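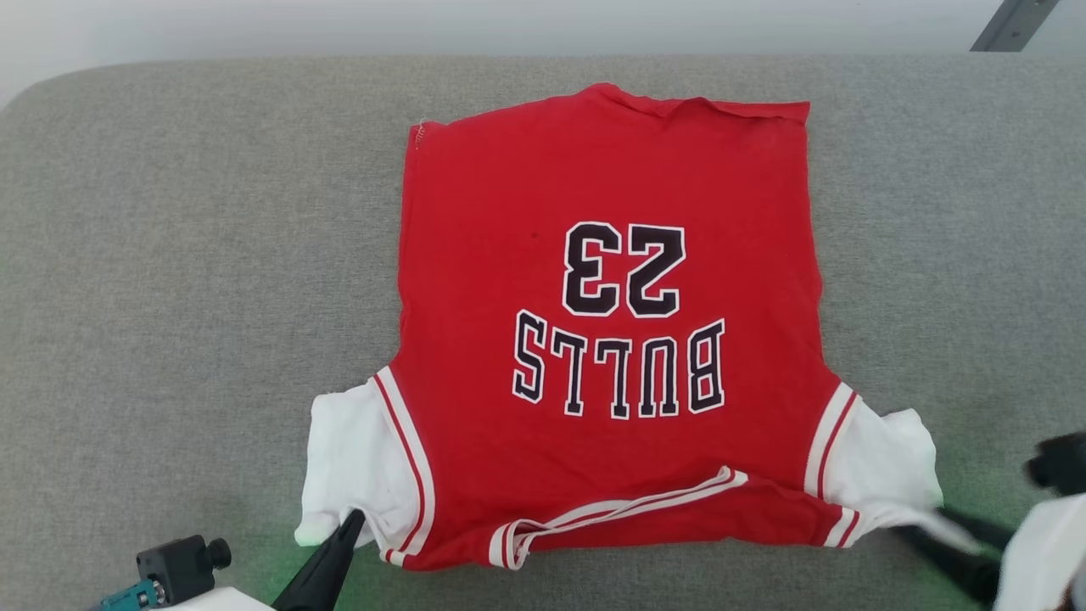
红色球衣，背面朝上

我到 Stimville 的时候是下午四点多，Edgars Vasiliauskas 正蹲在店门口给一双旧球鞋换鞋带。他抬头看我一眼，第一句话是：“你会洗球衣吗？”我说会啊，扔洗衣机呗。他叹了口气，那口气叹得可真长。

Edgars 的店叫 Wolleo，专收专修旧球衣，开了13年。在那之前他在 Quintanilla 打过几季半职业篮球，位置是后卫，按他自己的说法，“主要负责在板凳上鼓掌”。膝盖做完手术以后，他回老家跟着姨妈学裁缝，本来打算改西裤过日子，结果以前的队友一个接一个把开线的球衣寄过来，寄着寄着就成了生意。

“第一年特别惨，”他一边给我倒茶一边说，“我收人家2000块补一件，补完自己一看，号码歪的。客人倒没说什么，他穿着去打球了，我在看台上坐着，整场就盯着那个歪掉的号码，比分都不知道。”

我问他现在还歪吗。他说歪，只是歪得少了（我后来翻了翻架子，觉得他谦虚了）。

聊到洗球衣，他来劲了。他说修一件球衣花的功夫，多半要花在收拾前主人的洗法上。翻面洗，冷水，不加柔顺剂，阴干，印字的地方绝对不能拿熨斗直接压。“垫块棉布嘛，你妈没教过你？”我说我妈连我的校服都是直接烫的。他又叹气了。

他最怕收到的是烘干机里出来的球衣。胶印的字一受热就起皮，边上先翘，接着整片裂开，像干掉的河床。这种他一般劝人别补了，补上去的新字和旧字颜色对不上，远看像贴了块膏药。刺绣和缝字的就好办得多，拆线、衬布、重新走一圈针，还能再穿好些年。

棉的球衣呢？我随口一问，他摆摆手说那又是另一回事，棉的吸汗，打完半场沉得像披了条毛巾，但是穿着舒服，很多老球友认这个。染色深的头几次一定要单独洗，“尤其是红的，我姨妈的桌布就是这么变粉的，她到现在吃饭还要提。”

说话间进来一个中学生，拿着一件背后脱线的球衣，问明天能不能好，晚上有比赛。Edgars 看了看线头，说你坐下等着吧。他踩缝纫机的样子和聊天完全是两个人，一句话都没有，我也不好意思出声，就坐在那儿喝茶。弄完他收了点线钱，小伙子跑出去又跑回来，忘了拿书包。

我问他有没有想过做大一点。他说 Leltia 那边有人找过他，想让他接一批联赛的活，691件，一个月交货。他算了算，自己睡觉的时间都不够，就推了。“也不是清高，我是真做不完。他们后来找了个厂子，挺好的，我去看过，号码都是正的。”他说完自己先笑了。

不过他也有舍得花钱的地方。去年他花了4000多买了台旧的锁边机，从邻镇一家关门的裁缝铺搬回来的，搬的时候还把腰闪了，躺了一个礼拜。我说这机器声音也太大了吧，他说对，隔壁面包店的老板娘来抗议过，现在他们约好了，她午睡的时候他只做手工活，作为交换他每天能拿到一袋切边的面包。我走之前也分到了一袋，确实好吃！

最后我问了那个大家都想问的问题：还打球吗？

“打啊，十月开始每周都去，跟一帮比我还老的人。”他拍拍膝盖，“跑不动，站底角投三分。上次投进一个，球衣腋下裂了，我当场脱下来就想补，他们让我先回去防守。”

回家以后我把衣柜里那几件球衣都翻了个面，重新洗了一遍，冷水。有一件的字已经起皮了，我拍了照片发给他，他回了一个字：“唉。”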